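# Kapitel 5 - Der Arbeitstisch

Worum es geht: Tischhöhe, Standfläche, Ordnung auf der Platte. Erst lesen, dann die Aufgaben am Kapitelende. Vorwissen aus Kapitel 2 (Maße am Körper) wird gebraucht.

Ausgangspunkt ist der Fall Gruvbridge. Britt-Marie Ljungberg richtet dort Arbeitsplätze ein - knappes Budget, wenig Zeit. Ihre erste Frage gilt nie der Platte. Immer dem Gestell. Steht es? Wackelt es, wenn mann sich aufstützt?
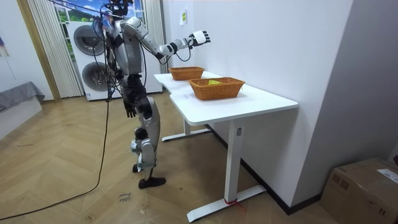
Dann die Höhe. Ellenbogen locker, Unterarm waagerecht, Platte knapp darunter. Bei Steharbeit neu messen, Schuhe anlassen. Wer nur im Sitzen misst, misst falsch.

Begriffe, die sitzen müssen:

- Gestell, Säule, Fuß
- Greifraum (innen / außen)
- Verkehrsfläche

Zur Verkehrsfläche: 1.000 mm frei hinter dem Tisch, so rechnen wir im ganzen Kapitel. Kabel gehören nicht in den Laufweg. Klingt banal, wird aber ständig vergesen.

Abschnitt 5.1 beginnt mit dem Gestell.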